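Home | Notebook | Materials | Bench log | Search

Thursday, bench log
Posted by the workshop, surface samples

Started at 8:30. The subject for today is the dark brown marble-pattern board and how it behaves under our lamps. We have to decide if it stays on the long bench through the winter or if it goes back to Heinonen.

First the good side. The surface is easy to wipe and the veins hide small dirt very well. After a cleaning with the Fakov cloth I could not find any dust on it with my finger. The edge is also straight enough for our purpose, I checked with the steel ruler in 3 places.

The bad side is the gloss. The lamps come back from the board as hard white spots, and when you bend down to read a small mark on a block, the spot is often exactly where you look. I tried to move my chair and it helped a little, but then my own shadow was on the work.

I also looked again at the clear plastic sheet, because we had the idea to use such material as a cover. It is full of creases and scratches, and each crease takes some light. 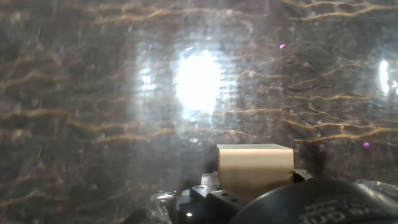 So my opinion is that clear film is not a solution for glare. It makes a haze and the lines behind it look wavy. If we want a cover it must be matte, and it must lie flat. Urum has a matte film on a roll, 700 mm wide, which would be enough for the board if we accept one seam. I wrote the item number on the inside of the cabinet door.

Note about the blocks. The cream one with the flat top is the most comfortable for the eye, its edge is easy to see. I would like all new blocks to have this same dull finish. The shiny paint we tried in December was a mistake and I do not want to repeat it.

Lamp readings, with the Ivimach meter lying flat on the bench:
both lamps on: 2000 lux
window lamp only: 968 lux
The difference is bigger than I expected. With the window lamp only, I can still read the pencil numbers, but the fine marks are tiring after half an hour.

After the coffee break I went on with the small wooden cube on the board. Light wood on dark brown is a good contrast, and I found the cube at once from my chair, also when it was turned at an angle.
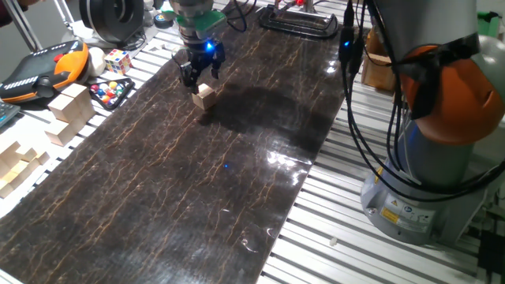 For the veins I have one remark more. The rust and gold ones are thin, but a pencil line beside them gets lost. For marking positions please use the white chalk pencil, and wipe it the same day. I left one mark overnight last week and needed alcohol to remove it.

To do:
- ask Urum for a sample of the matte film
- ask Heinonen if the same board exists with a dull surface
- put paper diffuser on the window lamp and measure again
- old clear sheet: keep for wrapping, not for covering

Stopped at 16:10. The chalk pencil is in the top drawer, left side.

Contact the workshop | Copyright Surface Samples Notebook | Back to top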